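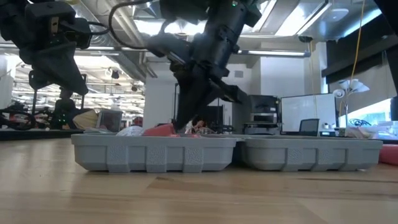 Two light grey plastic trays side by side on a wooden table.

Offset savings account

An offset savings account is a savings account tied to a loan, usually a mortgage, where the money you've put by is knocked off the loan balance before the interest is worked out. You earn no interest on the savings. You just get charged less on the debt. I've had one for years and I still find it easier to explain with sums than with words, so there are plenty of sums further down.

How it works

Say you owe the lender a big lump and you keep £3000 in the linked account. The lender works out interest on the big lump minus £3000. If the loan rate is 4 per cent, that saves you £120 over a full year, provided the savings stay put and the rate doesn't move. Most lenders do the calculation daily, so money that sits there for a fortnight still does a fortnight's work (I used to move my wages in on payday and out again in dribs and drabs, and yes, it does add up a bit).

The savings remain yours. You can take them out to mend the boiler and the interest simply goes back up. This is the main difference from overpaying, where the cash has gone into the loan and may be awkward to get back.

Lower payments or a shorter term

There are two ways the saving can reach you. Either the monthly payment drops, or the payment stays the same and more of it goes towards clearing the debt. Some lenders let you choose and some don't. I went for the second, mostly out of laziness, and my statement one July had a line saying £254 extra had come off the balance. I was thrilled!

Tax

In the United Kingdom, interest earned on ordinary savings can be taxable once you go past your allowances. With an offset account there is no interest earned, so there's nothing to tax. People who pay the higher rate of 40 per cent tend to get more out of the arrangement than everyone else - though it depends what else they've got tucked away, and whether they've used up their tax-free accounts.

Drawbacks

Offset loans often carry a higher rate than a plain one. If your savings are small next to the loan, the dearer rate can swallow the benefit whole, and you'd be better off with a cheap loan and a separate account. It's worth doing that sum first. I did mine on a Saturday morning with a calculator and got a different answer three times running before I spotted I'd been using the wrong rate.

It's also a bit of a faff if you like to shop around for savings. The account has to be with the same lender, or one in the same group, and the choice of lenders is fairly thin.

Family versions

A few lenders let relatives link their savings to someone else's mortgage. The parents' money stays in the parents' name, but the child pays less interest. Terms vary a lot here. In some versions the relatives can withdraw whenever they like, and in others the money is locked in until the loan falls below a set share of the property's value - do read that part twice.

See also

Current account mortgage
Overpayment
Personal savings allowance
Tracker mortgage

Page written by Nigel Lockwood, with corrections to the tax section from Darren Lightfoot.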